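FOOD SERVICE BASICS
Unit 4: Storing Dry Goods and Produce
Instructor: Marion Pollock

Read this before the kitchen session. The worksheet at the back of the unit packet is due at the start of that session. Bring your stock card from Unit 3.

4.1 What storage has to do

Food loses quality from the moment it is picked, milled or packed. Storage slows this down. Four things matter most: temperature, moisture, air and light. Pests are the fifth, and they get their own unit in December.

Dry goods are foods with so little water in them that bacteria cannot grow. Flour, rice, dried beans, sugar, salt and pasta all belong here. They keep for months if they stay dry. Once they pick up moisture, mold can start and the clock runs much faster.

Fresh produce is the opposite case. It is mostly water and it is still alive. It goes on breathing after harvest, giving off heat and moisture and, in many fruits, a gas called ethylene. Ethylene speeds ripening in whatever is stored nearby.

4.2 Temperature

A dry storeroom should be cool and steady. Swings do as much harm as warmth, as water can condense inside a container when the room cools at night. Keep stock away from water heaters, ovens and outside walls that get afternoon sun.

The Paterson kitchen, which we visit in Unit 6, had a storeroom that ran at 73 degrees F most of the year. Whole wheat flour went rancid there well before white flour did. Whole wheat flour keeps the germ of the grain, and the germ holds oil. Oil breaks down with heat and air. Brown rice and ground nuts behave the same way. Buy these in small amounts or keep them cold.

Not all produce wants the refrigerator. A rough guide:

Cold and moist: leafy greens, carrots, broccoli, celery
Cold and dry: garlic that has been peeled, cut onions in a sealed tub
Cool and moderately moist: fresh peppers, cucumbers, green beans
Cool, dark and dry: whole onions, whole garlic
Cool, dark and airy: potatoes, winter squash
Room temperature until ripe: tomatoes, avocados, peaches, pears

Keep potatoes and onions apart. Each one shortens the life of the other.
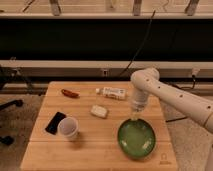
4.3 Containers

Paper sacks let in moisture and insects. Move the contents to a food-grade bin with a tight lid as soon as the sack is opened. Cut the label off the sack and keep it with the bin. The label carries the lot number, and you will need that if there is a recall.

Never top up a bin that still has old stock in it. Empty it, wash it, let it dry all the way and then refill. A bin that looks dry may still hold water in the seam of the lid.

Glass is easy to clean and does not take on smells, but it lets in light and it breaks. Many kitchens do not allow it in prep areas. Metal is good against light and pests but should not hold acidic food unless it is lined. Plastic is light and cheap. Replace it when the inside is scratched.

4.4 Rotation

First in, first out. New stock goes to the back and old stock comes forward. Write the date received on every case and the date opened on every container. Use a marker that does not wipe off.

If the use-by date on an older case is later than the date on a new one, go by the use-by date.

Case: Midness Dining Hall

Midness serves nearly 2000 meals a week. A storeroom check found 47 cases past their use-by date, most of them on the bottom shelf behind newer deliveries. The supplier, Jostari, had been stacking cases in front of the shelves, and staff took what was closest. The hall made two changes. Deliveries now go to a holding rack, and one named person on each shift puts them away. The next check found 3 cases.

Questions for discussion:
Why was the bottom shelf the worst?
Would a sign have fixed the problem?
Who should be named on the shift when the regular person is out?

4.5 Shelving

All food must be off the floor and away from the wall so that air can move and the floor can be swept. Heavy cases go low. Cleaning chemicals are stored in a different room, or at the very least never above or beside food.

Terms to know: ethylene, rancid, lot number, use-by date, rotation, food-grade

Reading for next time: Bodineck packet, sections on walk-in coolers and thermometer checks. Skip the part on blast chilling.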